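Search news Enter keyword

Student Robotics Club Takes Up the Brush for April Open House

The Oyewole Student Robotics Club will show off a two-armed robot that paints with a calligraphy brush when the Daltidden learning center opens its doors to families and neighbors this April. The open house starts at 4 p.m. in the main hall, and admission is free!

The project is called Vasell, and it has taken over the club's after-school sessions this year. Students wanted a job that would test how gently a robot can handle a tool, and a soft brush on thin paper turned out to be a wonderful (and sometimes very messy) teacher. Press too hard and the bristles spread. Lift too early and the stroke breaks in half.

"The first time we got a line that started thin and ended thick, the whole room yelled," said Osaze Abubakar, the club's faculty adviser. "Then the next one ran right off the paper, and they yelled at that too. I love how much they care about a single stroke."

The club splits its work between two tables. One group writes the motion code and the other looks after the brushes, paper and ink, and they trade places every few weeks so that everyone learns both sides. Students have saved 346 practice sheets so far, and 40 of them will hang in the hallway during the open house, good ones and bad ones alike. 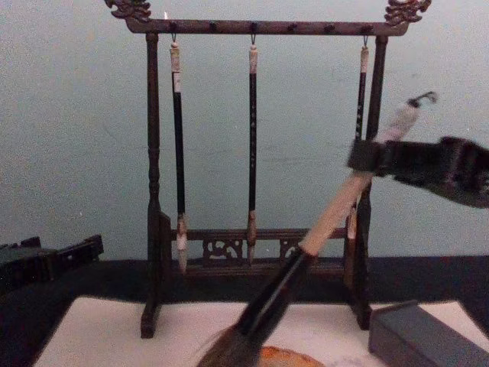
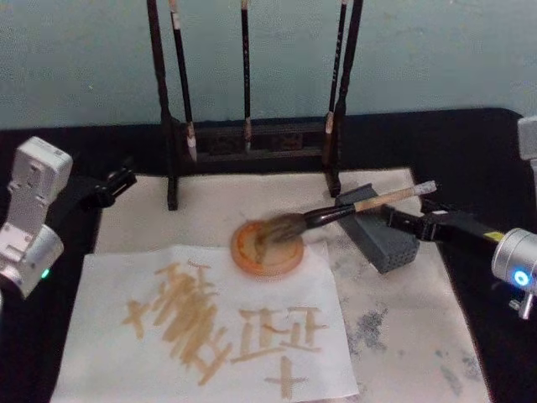

The large brush dipped in the orange dish, with brushwork on the paper in front of the rack. 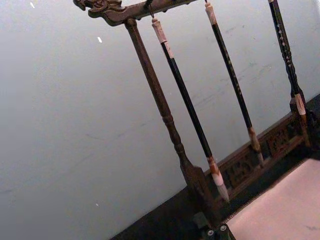
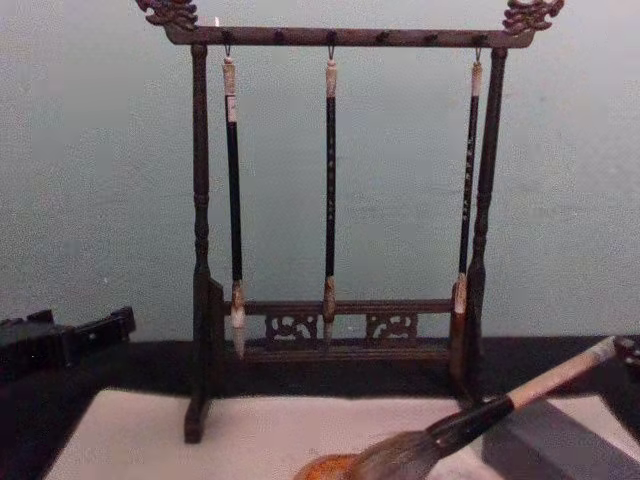 What Visitors Can Expect

Club members will run short demonstrations until 7 p.m. and answer questions between rounds. Visitors can also sit down with a brush of their own and try the strokes the students have been practicing, starting with a plain cross and moving on to harder characters. Paper and ink will be set out, and old shirts are a good idea for younger painters.

A coding corner will let guests change one number in the program, such as how far the brush comes down or how fast it travels, and guess what the change will do before the students try it. "Kids are great at this," Abubakar said. "They go straight for the biggest number, and then we get to talk about why we have limits."

On to the Jurkik Challenge

After the open house the team will get ready for the Jurkik Challenge, a regional contest for student robot projects. Each team gets one table and one chance to present its work to the judges. The club has raised $3000 toward travel and parts, and it hopes to bring in another $250 from a bake sale in the lobby on the same evening.

New members are welcome at any point in the year, and no experience with coding or calligraphy is needed. Students who would like to join can speak with Abubakar at the open house or leave their name at the center's front desk.

Filed under: Student News, Clubs & Competitions, Robotics

40 shares 3 comments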